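Boxabteilung Jamell — Protokoll der Sitzung vom Mittwoch, 16. September 2026

Leitung: Dilani Pathirana
Protokoll: Kristine Lagman

TOP 1 Wiegen
Die Waage in Halle 3 wurde geprüft, Abweichung im Toleranzbereich. Das offizielle Wiegen beginnt um 17 Uhr. Bei Übergewicht ist einmaliges Nachwiegen innerhalb einer Stunde zulässig.

TOP 2 Kampfpaarungen
Der Gegner aus Fleltwood im Limit bis 80 kg hat abgesagt. Ersatz wird bei Shawky angefragt — Frist Freitag. Die übrigen Paarungen bleiben bestehen. 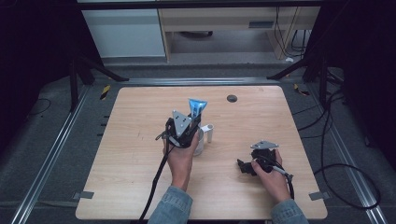 Weiße Tasse auf dem Tisch, daneben zwei handgeführte Greifer

TOP 3 Kosten
Das Angebot von Diruvero für Ringaufbau und Seile beläuft sich auf 1.559 Euro. Einstimmig angenommen. Im Vorverkauf wurden 108 Karten abgesetzt.

TOP 4 Verschiedenes
Bandagen werden vor dem Kampf durch den Ringarzt abgezeichnet. K. Lagman verschickt den Zeitplan an die Ecken.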